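Sorting and Pairing Knitted Work Gloves on a Padded Table

Posted by Pouran Akbari, 31 July 2024
Filed under: Stockroom, Laundry, Small parts and textiles

These instructions cover plain knitted gloves that come back from the wash in bulk and have to be paired, checked and put away. They assume one person at one table. For coated or leather gloves use the separate page, as the folding method is different.

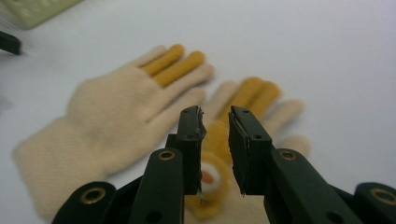
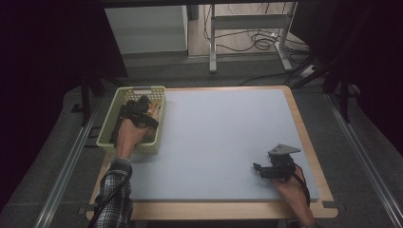
Work surface

Use a table that can be reached across from one side without leaning. Lay a foam board on top, cut slightly smaller than the table so that a strip of the tabletop stays clear at the edges. Knit grips foam better than bare wood, and a glove laid flat stays flat while the second one is being matched to it. A smooth white tabletop is also acceptable. It makes stains and thin spots in pale knit easier to see, but the cuffs slide more.

Avoid a patterned cloth. Loose threads disappear against it.

If the foam board moves, tape it underneath at two corners. Do not tape over the top face. The adhesive edge picks up fiber and will mark cream or beige gloves.

Basket

A shallow rectangular basket with perforated sides is enough for a batch. We use the small Welov size in the stockroom and the larger Benum one at the washing machines. Either works. The depth matters more than the footprint: in a deep basket the gloves at the bottom pick up fold lines across the fingers, which then have to be pressed out by hand.

Put the basket on the left with its long side running front to back. Keep the right half of the board free for matching. Left-handed workers should reverse this.

Before filling the basket, empty it completely. Clips, offcuts and card inserts collect at the sides and snag the knit when a glove is pulled out past them.

Batch size

Work in batches of 52 gloves, or 26 pairs. This is what one wash bag holds. A full Kermani delivery is 200 gloves and should be split before it reaches the table.

Procedure

1. Check that the gloves are fully dry. Feel inside the cuff and at the base of the thumb, where the knit is doubled. Return any damp glove to the rack.

2. Take one glove from the basket by the cuff. Do not pull by a fingertip, as this lengthens that finger and the glove will no longer match its partner.

3. Lay it flat with the fingers pointing away from you. Spread the fingers so that none lies over another. Smooth the cuff toward you in one stroke.

4. Read the size from the color of the overlock thread at the cuff edge. If the thread has faded, measure the palm just below the fingers and compare with the size card.

5. Take a second glove of the same size and lay it beside the first, cuff edges level. Seamless knitted gloves are usually the same on both hands, so the thumbs can be turned either way. Turn one glove over if you want the thumbs to face each other.

6. Compare the length from cuff edge to middle fingertip. A difference of up to half an inch is normal after several washes. Above that, put the longer glove back and try another.

7. Inspect both gloves before folding (see below).

8. Place one glove on top of the other, fingers aligned. Fold the thumbs in across the palms.

9. Fold the fingers down to the top of the cuff. Turn the cuff of the outer glove back over the bundle to hold it closed. Turn back one cuff only – turning both stretches the rib and the pair comes loose on the shelf.

10. Set the finished pair at the far edge of the board, cuff side facing left. Move pairs to the shelf in rows of 14.

Inspection

Look at the fingertips first, then the fork between thumb and palm, then the cuff. Hold the glove open with two fingers inside and turn it toward the light.

Thin spot, no hole: keep, but place in the light-duty bin.
Hole smaller than a pencil point: mend with matching yarn, four or five stitches, ends run back inside.
Hole larger than that: discard.
Loose thread at a fingertip: pull it through to the inside with a crochet hook and knot it. Do not cut it flush, or the tip will unravel in the next wash.
Cuff that no longer springs back: discard, or set aside for rags.
Oil stain: keep if the knit is soft. If it has gone stiff, discard.

Single gloves

Every batch leaves some singles. Put them in the Ululau box under the table, sorted by size with a sheet of card between sizes. Go through the box once a month and pair what can be paired. A single from an old batch will often be shorter than a newer glove of the same nominal size. Match it with another old one.

Since June the singles box has been checked before a new delivery is opened, and nearly 2 pairs in each size have been recovered per check on average. The log sheet is on the inside of the lid. Enter the size and the number of pairs made, and initial it.

Storage

Store pairs flat, in a single direction, no more than six high. Higher stacks press the fold into the fingers. Keep cream and beige gloves away from dyed ones until the dyed ones have been through at least two washes.

Do not seal knitted gloves in plastic for long storage. Use a cotton bag or an open box, with the size written on the short end where it can be read from the aisle.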